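Subject: Re: [bench-arms] Pendix printed finger kit, worth buying?

On a night in October, a list member wrote:

> We have a pair of small arms on one table and are looking at the Pendix finger kit from Gislow. The price on the Gislow page is $331 for the full set, or you can buy the print files alone and make the parts yourself. I have three questions before I ask for the money.
>
> 1. Do the fingers stay lined up after a few days of use, or do you have to keep setting them again?
> 2. Can you leave the stock finger on one arm and put the printed one on the other? We would like to change over one arm first.
> 3. Is the support contract any good? Durán sells one with the kit and I can't tell from the page what it covers.
>
> We mostly pick up small toy parts and blocks and pass them from one arm to the other. Nothing heavy. We looked at the Elleo soft pads too, but they seem to be made for boxes.

I bought the full set in the spring and have used it most working days since then. I paid the same price you quoted. My answers are below, in a different order because the second one affects the first.

## Mixing fingers

Yes, you can mix them. Gislow says in the manual that both arms should be changed together, but I wrote to them before I ordered and they agreed it was fine for light parts. The thing to watch is finger length. The Pendix finger is longer than our stock one, so the wrist sits farther back when the tip reaches the part. Any saved positions on that arm have to be taught again. I tried to fix ours with an offset in the software and gave up after an afternoon. Teaching them again took less time than I had already spent.

Check your wrist camera view as well. On our arm the longer finger covers part of what the camera used to see near the tip. We moved our handover point a little toward the middle of the table and that was enough.

## Alignment

The first set of fingers drifted. The screws go straight into plastic, and after a week of use I could wiggle the tip by hand. Gislow now ships 8 threaded inserts with the kit, and if you buy the files only you will have to get those yourself. With the inserts in, I check the fit on Monday-type mornings when the arms have been off for a while, and I have only had to tighten it twice.

Don't overtighten the joint screws. I cracked one block that way. The replacement part is number 708 on the Gislow order form, and it is sold singly. It isn't listed with the kit, so you have to type the number into the search box.

If you print your own, follow the print direction in the instructions. I turned one part on its side to save material and it split along the layers the first time the arm pressed down too far.

## The Durán contract

I had it for 2 months and let it go. It covers shipping on replacement parts and answers by email. It doesn't cover the parts themselves if the damage came from a collision, and every part I have broken was broken in a collision. The email answers were correct but slow. The Gislow people answered the same questions for free, and faster.

If you have several tables running and someone else has to approve every order, it might make sense. For one pair of arms I would keep a few spare blocks in a drawer.

## Elleo pads

I have tried these on a friend's setup, so take this as a short test only. They hold flat-sided things very well. Small round parts roll out of them when the gripper closes at an angle. For your blocks they would do. For passing small toy parts, I would pick the Pendix.

## What I would do in your place

- Buy one finger set for one arm and run it for a while before you change the other. The full set is cheaper per finger, but you may find that you like the mix. We have stayed with it.
- Keep the arms clamped to the table while you teach the new positions, even if you are only moving them a little. A small shift at the base turns into a large miss at the tip.
- Start your handover slowly. With fingers of different shapes, the two tips don't meet the part the same way, and at full speed the first arm lets go too early.
- Use a small part for the handover test. Large ones hide a bad alignment because there is so much to grab. Our test part is a small dark green disc, and it goes between the tip of the orange and white finger on the right arm and the narrow black finger on the left one. The other orange and white piece stands on the table just below. Leave the rest of your bench stuff where it normally sits, too. An arm that only works over a bare table will give you trouble later.
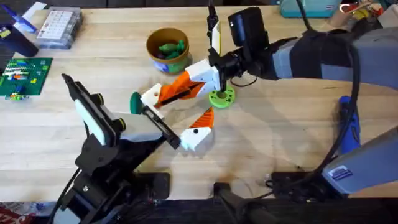

## Files and settings

The settings I use are in the list archive under "pendix grip settings". They are for the version with inserts. If you have the older blocks, lower the closing force before you load them, and raise it in small steps.

I still have one unused finger from the first batch, without inserts. You can have it for the cost of postage if you want to check the length against your wrist before ordering. Write to me off list with an address.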